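Restisine pink storage bin: review

Reviewed by Ayanda Mabaso, 2018-05-26

I bought 2 of these after my sister-in-law wouldn't stop going on about hers, and I'm now just as bad! It's a plain, open-topped rectangular bin in a soft coral pink, and it has sorted out the mess of toy blocks at our place. You want to throw things in it, which is half the battle with tidying up (my son agrees, and he's four).

The colour is warmer than I expected from the listing and looks lovely on a white table. 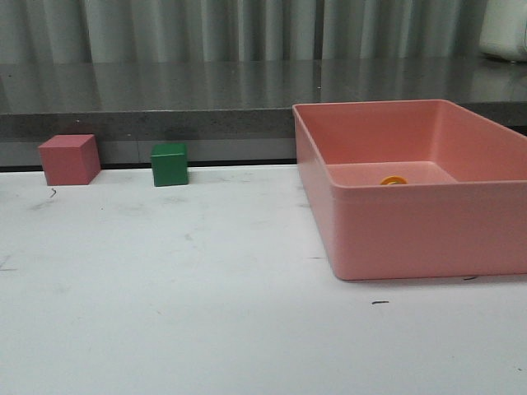

Shape and size

It's big. A whole set of 80 blocks goes in with plenty of space left for the odd stray car. The walls slope in slightly towards the bottom, so my pair stack inside each other when they're empty, and the rim gives you something proper to hold when you're lugging it up the stairs. Smooth sides too, so a quick wipe with a cloth does it. 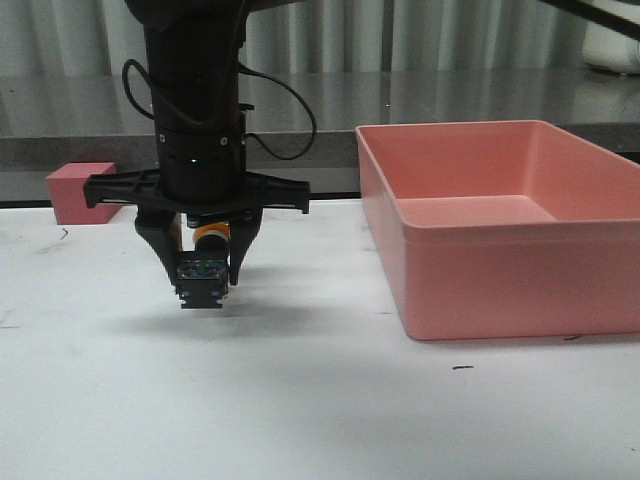 The floor inside is flat, so blocks sit nicely and you can see what you've got without tipping the lot out. I'd have liked a lid, mainly for keeping the dust off in the spare room, and it would be great if Restisine did a smaller one for crayons. Otherwise no complaints. I've already ordered another for the bath toys, in the same pink.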